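Kerari Gallery buys the Ratlow sketchbook

Jan 20, 2026 — I've been sitting on this news since September, and I'm so happy I can finally share it! Kerari Gallery has bought the Ratlow sketchbook, all 52 pages of it, from the Rahman family (who turned down a bigger offer so it could stay in town).
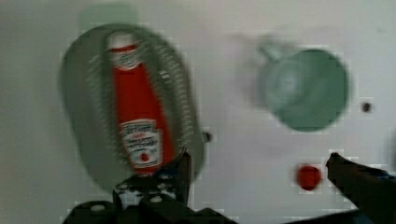 It's mostly river studies in ink and wash, plus a few portraits that I keep going back to. Our paper conservator, Ikhsan Liew, is working on the binding now, and he tells me the blue washes have held up beautifully. A gift from the Terkitz Fund paid for most of it, and 45 of our members chipped in for the rest — thank you, all of you.

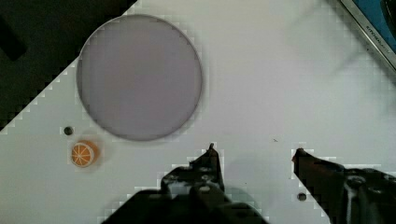 We'll be showing 17 of the pages in the upstairs room this spring, with the rest scanned and free to browse on our website. I'm still writing the labels, so if your family has letters or stories about Ratlow, please get in touch soon!

Press contact: Ilham Teoh, Curator of Drawings, Kerari Gallery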